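Two arms, one rail, and a pile of shirts

I've had the Stundgate tabletop kit from Katmont on my bench since December, and I keep getting mail asking whether it's worth the money, so let's get into it. The base package is $2,405 and gets you both arms, the grippers, the rail they bolt onto and a camera for each wrist. You can also buy a single arm for $1,194 and add the other one later, but I wouldn't. Almost everything fun about this thing needs two hands!

Setup took me an afternoon (the manual says 30 minutes, ha). The mounting plates go on easily and the arms feel solid once they're screwed down. The wiring is where I lost my patience. The camera cables are thick and stiff and they want to go wherever they like, so leave plenty of slack around the elbows before you start swinging things about. I had to redo mine twice.

I went straight for laundry, naturally. Katmont sells a clothes pack for $80 with a little wooden rack, some hangers and a few small garments, and it's a great way to find out how hard cloth is. Blocks are easy. A shirt never lands the same way twice, and getting a hanger into a neckline means one gripper has to hold on while the other one fiddles.
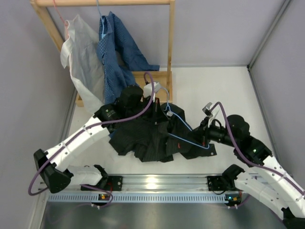

My best runs came after I slowed both arms way down in the Pruvau software, which is free with the kit and pretty friendly once you find the speed menu. Dark fabric gave me more trouble than light, and I'd love softer fingertips on those grippers. Still, I'm keeping it. If you teach, or you just like tinkering in the evening, get the two-arm version and the clothes pack together. Next month I'm trying the Sjögren finger set, and I'll let you know if it helps with sleeves.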